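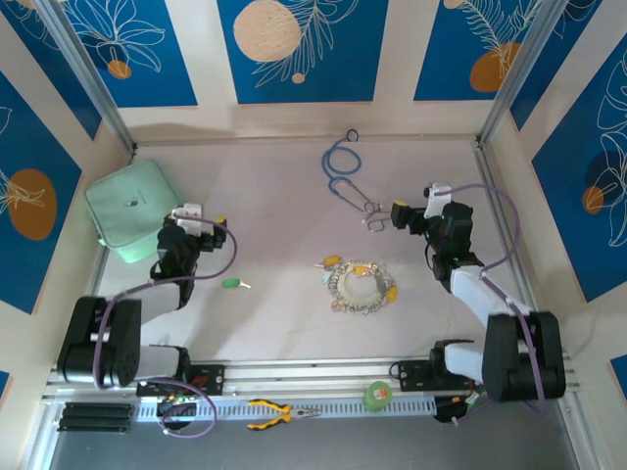 Drallancombe Robotics Club: two-arm project gallery

The club meets in the old craft room at Drallancombe and is open to anyone over 14. This page covers the two-arm project, which started in August and is still going. Chie Nishimura runs the sessions and Mal-soon Kwak looks after the wiring and the software. Members work in pairs, one on the arms and one on the laptop, and swap halfway through.

The aim this year is to enter the tabletop handling class at the Plevolholm student meet. Teams have to pick up everyday items with 2 arms and put them where the judge asks. The items are not known until the morning, so we practise with whatever people bring in.

Practice items
Keys are harder than they look. A ring of them changes shape each time it is put down, and the gripper can close on one key and leave the rest hanging. Single keys are worse, as they lie flat and the fingers tend to slide over the top. The green-headed one is used for that test. The stethoscope and the mint-green zipped pouch are on the same list, under "soft or bendy". Each pair gets 50 tries at an item before moving on, and the results go in the blue folder.

The walls
The patterned panels went up in the second month. Plain white walls gave us good results at home and poor ones at the regional practice day, where there was a lot going on behind the table. Leaves and circles were what the fabric shop had. Mal-soon would like to change them again before the meet.

Both arms on one object
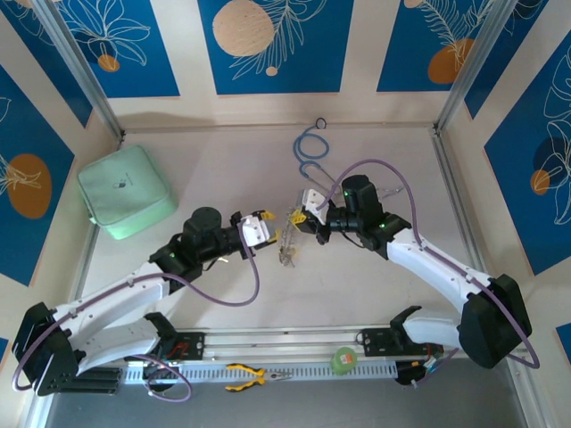
Working with both arms close together is the part most pairs find difficult. The grippers have to come in from opposite sides without touching each other, and each driver has to leave room for the other. Thin metal things are good practice for this. We go slowly, one arm at a time at first, and only try both together once each driver has done it alone. The Zekis team (Zekis is the name the younger members picked for their pair) have the best score so far, with 31 clean passes out of 50.

Rail and cables
The arms are mounted on an aluminium rail along the front. The purple cables need enough slack for a full reach, but too much and they catch on things. Please check them before you start and again after the swap. The white tray under the rail is for the pliers and the green tape. Put them back there when you have finished.

What we have learned
Write down the failed tries as well as the good ones. Our first 300 were not recorded properly and we had to start the count again. A club in Lagos that we swap notes with had the same trouble and sent us their record sheet, which we now use. Copies are in the drawer by the door.

Coming up
The next open evening is on 9th February. Visitors can have a go at the keys with one arm. New members should speak to Chie on the night or leave their name on the list. There is no charge for the first two sessions, and you do not need to bring anything apart from an item for the practice box if you have one to spare.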